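# Dundatance – 3-disc Blu-ray set

**Label:** Faseo
**Studio:** Codska
**Catalog number:** 101
**Discs:** 3
**Total running time:** 251 minutes, including 114 minutes of extras
**Audio:** Hindi, stereo and surround
**Subtitles:** English, optional
**Region:** free
**Page updated:** 3 Oct 2018

Dundatance is the Codska dance drama that played a short run in theaters and then went straight to television in a trimmed version. The Faseo set has the full theatrical cut, with the interval card left in and both songs that were dropped for broadcast. The picture comes from a new scan of the camera negative. Color was matched to a theater print, so the night numbers are darker than viewers of the TV version may remember.

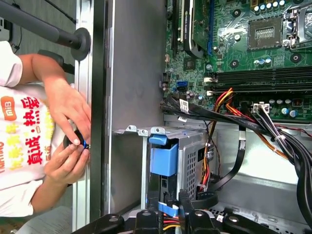

One buyer wrote to ask if the wedding song is the long version, with the drum section before the last verse. Yes, it is. The short edit used for the promo is on disc two.

## What is on each disc

**Disc one** has the film. Chapter stops are placed at the start of every song, and there is a menu option to play the songs in order without the scenes between them. Subtitles cover the lyrics as well as the dialogue. They can't be set to lyrics only.

**Disc two** has the making-of documentary, rehearsal footage for the rooftop number, the trailers, and the promo edits of the songs. The rehearsal footage was shot on a home video camera and the sound is rough in places. It has been left alone apart from a little leveling.

**Disc three** is an audio disc with the soundtrack and the background score. It plays in an ordinary CD player. The score has not been sold on its own before.

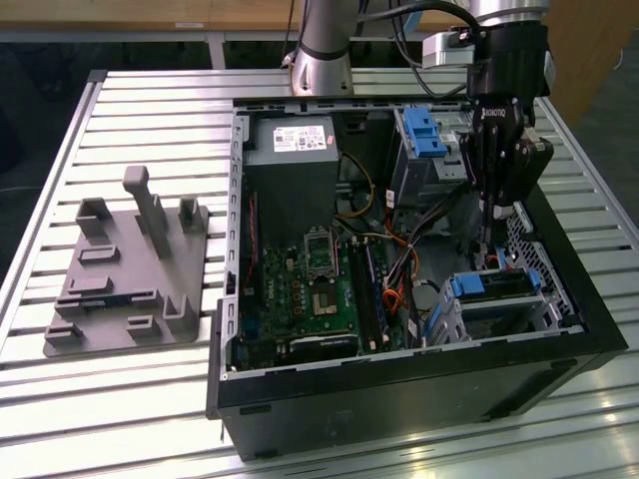

*Open desktop tower with the side panel removed.*

## Packaging

The discs come in a standard-width case inside a card slipcover. The slipcover uses the original theater poster, and the case itself has the later artwork with the title in yellow. A folded sheet lists the songs, with lyrics in Hindi script and in Roman letters. There is no English translation on the sheet – use the subtitles for that.

Copies from the August shipment had a printing mistake on the back of the slipcover, where the audio was listed as stereo only. The discs in those copies are the same as the ones we are selling now. If you have one and would like a corrected slipcover, send us your order number and we will mail it without charge.

## Playback

The first two discs are Blu-ray and will not play in a DVD player. Some older players take a while to load the menu on disc one. If yours stops at the studio logo, press the top menu button once and wait.

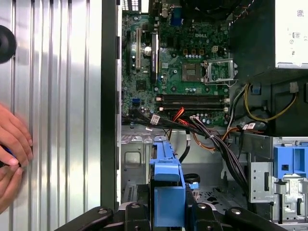

Players that still hang after that usually need a firmware update from the maker. We replace discs with visible scratches or pressing faults, but we can't take back opened sets for other reasons.

## Also from Faseo

Tamayo, the earlier Codska film, is out on a single disc in the same style of case. It is sold separately, and there are no plans for a double pack. A DVD edition of Dundatance is planned with the film and trailers only. No date has been set.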